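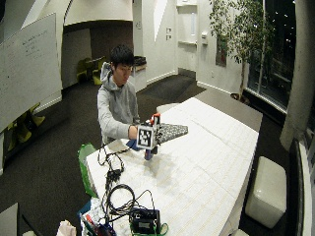 4. Entering an Anthology in the Hamine Catalog

1. Open New Title and choose Anthology.
2. Type the editor's name in the Editor box, last name first: Asfaw, Bethel.
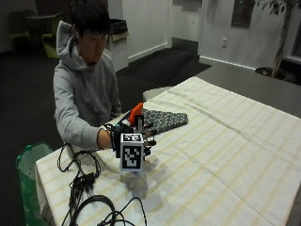

3. Add each contributor on a separate line. Press Enter after each name.
4. Paste the jacket blurb. The limit is 800 characters.

Note: Prizes go under Awards. 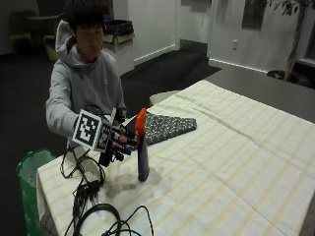 5. Click Save.

Caution: Saving replaces the earlier entry.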